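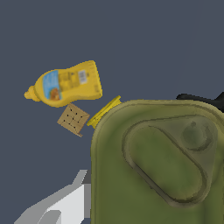
Hodwood Publishes Its Gripper Setup Routine, Grumbling Included

HODWOOD, Wed 27 August — Uvwood today released the full setup and upkeep procedure for Rurna, its simulated picking cell, having spent most of the year assuming everyone knew it already.

The procedure has 163 steps. Most concern the two fingers, which must be re-zeroed whenever the hand model changes, and the hand model changes whenever Jinfeng Jin has a free afternoon.

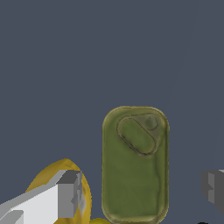

"People think a simulated gripper needs no maintenance," said Jin, who looks after the cell. "Nothing wears out. It just drifts in the config file, where you can't hear it squeak."

Operators are asked to check finger offsets first, then contact stiffness, then friction, and to run 2,000 trial closes before touching anything else. Farzad Khosravi, who wrote the repair section, recommends changing one value at a time. He has recommended this since January.

The guide also covers recovery from the Xie fault, in which one finger reports itself closed and the other disagrees.

Last updated: Wed 27 August

393 shares | 2 comments

Related
Rurna: release notes
Fixing the Xie fault without a restart
Uvwood hires a second maintainer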